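Two-armed bench robot takes shape in Lodhi shared workshop

A pair of small robot arms bolted to a marble-patterned tabletop is the latest build at the Lodhi shared workshop, where members have been putting the rig together in their spare time since April.

The project goes by the name Curetel. Its members want the two arms to handle plugs and power strips on their own, a job that takes more care than stacking blocks.

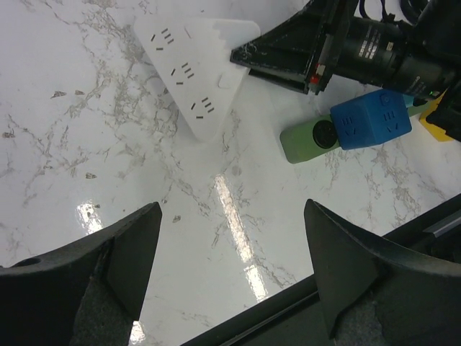
Page last changed: 30 May 2026

Parts for the build have cost $838 so far, not counting the aluminium for the enclosure, which came from an older project called Berkex. The arms sit on a black rail along the front of the table, one at each end, with a purple cable on each arm.

Cabling took longer than planned. An early layout snagged whenever an arm reached towards the back wall, and the members rerouted it twice before settling on clips along the white links.

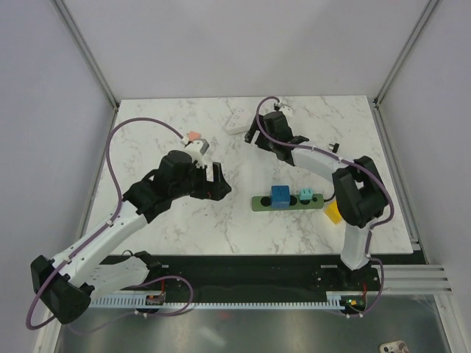 The control software, Osix, was written by the same group and runs on a second-hand desktop under the bench. It keeps a log of every run – 195 of them at last update – so that members who come in on different nights can see what was tried and which settings were used.

Most of the early runs were given over to reaching and letting go. Work has since moved on to small coloured pieces and the power strips, with the position of each changed between runs.

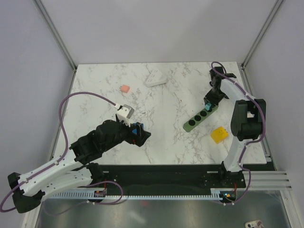 Lining up a plug with a socket is still the hard part. A small error at the shoulder joint grows by the time it gets to the gripper, and the group plans to recalibrate both arms before the next round of testing.

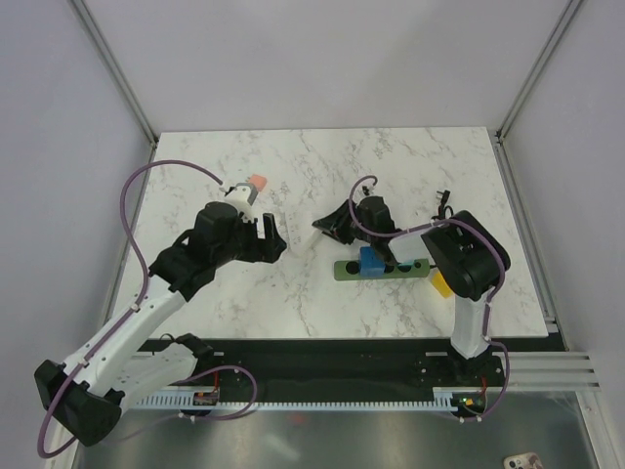 The group has set itself a target of 1000 logged runs. Drawings for the mounting plate and the cable clips will be left in the workshop's shared folder, and members who want time on the rig can add their names to the sheet beside the bench.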